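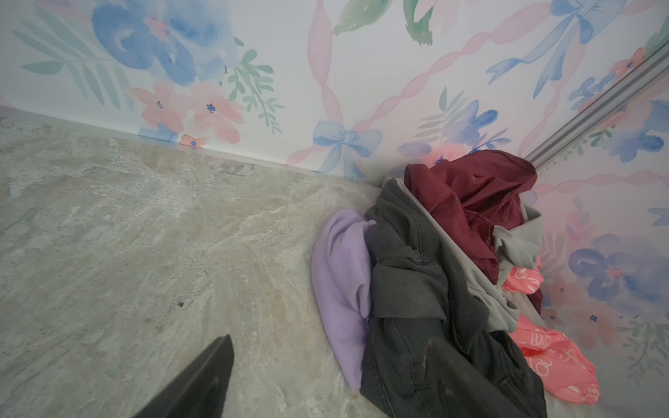

[nustley-arms] Re: Haruna garment kit, worth the money?

Replying on list in case it's useful to others weighing up the same kit. The earlier message is quoted in full because a few people have joined since August.

> Has anyone had hands on the Haruna garment kit yet? Larnaslow have it
> listed as fingers, wrist camera, mount, cabling and a licence for the
> grasp software, for $400 on top of the arm. We run a small laundry
> service for two aged care homes and the job I want off people's hands
> is the first one: clothes get tipped out in a heap and somebody has
> to pull them apart one at a time so they can be checked for names and
> sorted by colour.
>
> The brochure is all folded tea towels on a white bench. I don't have
> a white bench. What I want to know is:
>
> - does it cope with a patterned background
> - does it pick one garment or does it come up with three
> - what happens in corners
> - how much fiddling is there before it does anything
>
> I already have an arm with the Sternex flange so I'm hoping the mount
> goes straight on. Happy to be told to wait for the next version.

We've had the kit for most of a season at our workshop and I've kept notes. I bought it at the normal price from Larnaslow and I don't have any arrangement with them. My arm has the Sternex flange as well, so the mounting part should apply to you directly.

Test setup

I didn't want a white bench either. I built a corner out of two panels joined with a metal strip and covered them in the busiest wallpaper I could get, blue flowers and pink twisted ribbon with bows all over it. The floor is a mottled stone-look surface with veins running through it. Beside that there's a mirrored panel on a metal track, which I'll come back to. If your clothes land in a plain tub you'll have an easier time than I did.

The load was ordinary casual clothing: something lavender and soft, a big charcoal piece, a burgundy one, a light grey one and a coral pink one with white line drawings printed on it. I kept to the same five for the whole trial so that I could compare one day with the next. They were tipped in by hand and I didn't arrange them.

I logged 266 picks. A pick counts if the fingers close, lift clear of the heap and carry the garment out past the open side. Anything dropped on the way is a miss, and so is anything where a second garment comes along.

Fitting it

The mount does go straight onto the Sternex flange, but check which revision you have. Mine needed two longer screws because the camera bracket sits between the flange and the gripper body and takes up the thread. Larnaslow posted them at no charge when I asked. I'd ask for them with the order.

The camera cable is too short if your arm is floor mounted. I made up an extension. Use a shielded one, as I got dropped pictures with the first cable I tried and wasted an evening blaming the software.

Calibration is done with a printed card that you lay flat in the work area. It asks for the card in nine positions. In a corner you can't reach all nine, and the manual doesn't say what to do about that. I did the calibration in the open and then moved the panels in afterwards, and it has held fine.

Your questions, in order

1. Patterned background

Better than I expected. The software looks for folds and edges and pays less attention to colour, so printed flowers on a flat wall mostly get ignored. The ribbons in my wallpaper have shading painted on them to look twisted, and in the first few days it did send the fingers towards a bow on the wall four or five times. There's a setting called surface reject in the second tab. Put it up one notch from the default and run the empty-area scan again. That stopped it for me.

The scan is worth doing properly. Clear the garments out of the corner, drive the wrist slowly across the floor and up both panels, and let it save. Do it again if the lighting changes. I do mine at 7 am and once more after lunch when the sun has moved off the roller door, and it takes a couple of minutes each time. It picks up small specks on the floor as well, so I've stopped sweeping up every crumb.

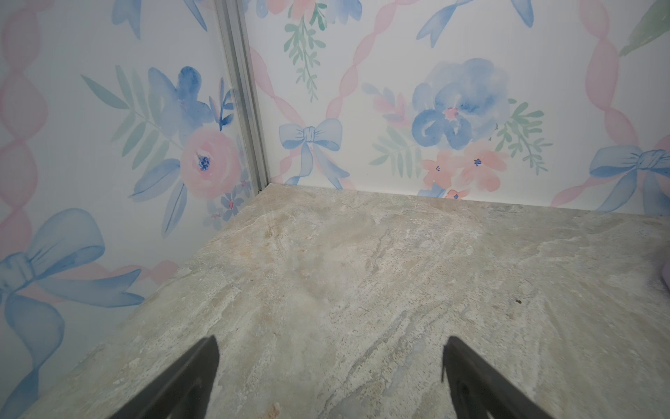 2. One garment or three

This is where I'd be careful about promising anything to your staff. When a garment has rolled away from the heap on its own it gets it nearly every time. In a proper heap it depends on what is wrapped around what. The light grey piece tended to end up threaded through the burgundy one, and the fingers would take hold of a fold of each. The software can't tell it has two until it weighs the lift, and the weight check is crude. Two light things pass as one heavy thing.

You can set it to shake after lifting. That frees the second garment a fair amount of the time, but it also flings things, and you'd need sides on the work area. I left shake on low.

It likes to start with whatever is standing clear. With the lavender one sitting apart near the back corner and the rest heaped to the right, I would have taken the top of the heap first because it's nearer. The planner scores a garment higher if it can get both fingers down either side, so it prefers the gap

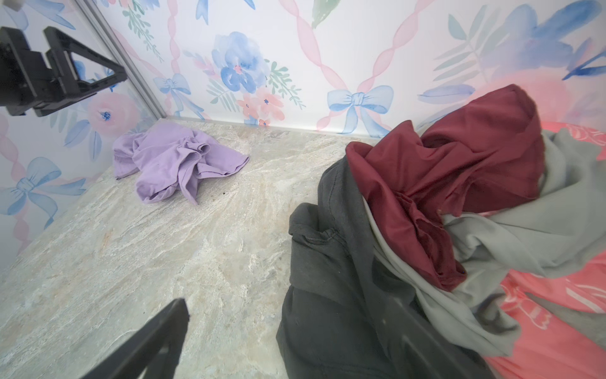

and works inwards from there. Once I understood that, I stopped interfering. Taking the loose ones first leaves the worst of the tangle for last, when there's more room to drag it about. If you want the opposite order there's a height priority box, but I got more doubles with it ticked.

The print on the coral pink garment gave it no trouble that I could find. Dark fabric did. The charcoal one has deep folds that read as black from some angles and the camera lost the edge. A cheap LED strip above the panels helped more than any setting I changed.

3. Corners

The fingers taper to a fairly narrow tip and will get into a corner as long as the wrist has room behind them. Allow 130 mm clear on each side of the gripper body. The brochure doesn't give a number for this, so that figure is mine, measured with the bracket and camera fitted. Less than that and the planner refuses the approach with a message that just says "no path".

If fabric is lying up against the wall it will try to come in from above and pinch the top edge. That works on soft knit. On anything stiffer it slides off and tries again, up to the retry limit, and then it beeps and waits for you.

The mirrored panel was a problem. It saw the reflected part of the heap as more heap and wanted to reach through. No harm done, as I had the speed turned right down, but I had to draw a keep-out zone along the track. You may not have a mirror, but a polished stainless bench or the door of a front loader would be worth treating the same way. Draw the zone before the first run.

4. Fiddling

Plan on two days before you get a useful pick. Most of that was my cable and working out the calibration. If you have the right screws and a decent extension lead, I'd say you could be going by the end of the first afternoon.

After that the day-to-day part is light. I drive the wrist over the heap by hand at the start of a session to see what the camera sees, mainly to check

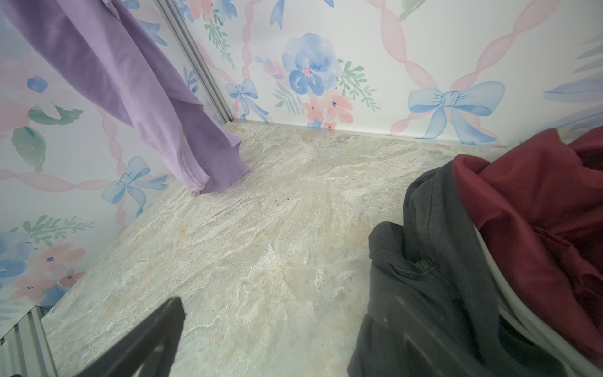

that the floor between the garments is coming up as floor. If it shows as fabric on the overlay, redo the scan. I've also had to wipe lint off the lens about once a week. The cover is a push fit and comes off with a thumbnail.

Software updates come through Larnaslow on a USB stick, which I find annoying. The last one reset my surface reject setting without telling me. Write your settings down.

Would I buy it again

For a workshop, yes. For your laundry I'd want to see it on your own clothes first, especially if there are bed jackets and dressing gowns with cords in the mix. I haven't tested anything with a cord or a long zip. Larnaslow do a loan of the fingers and camera against a deposit, but you have to ring, as it isn't on the order page.

There is meant to be a version with a proper load sensor in the wrist. I asked and couldn't get a date. If doubles would cause you grief with the name checking, that's the part worth waiting for.

I can send the full log of the 266 picks to anyone who wants it. It's a spreadsheet with a notes column, and the notes get a bit short towards the end. Email me off list as the attachment is over the limit here.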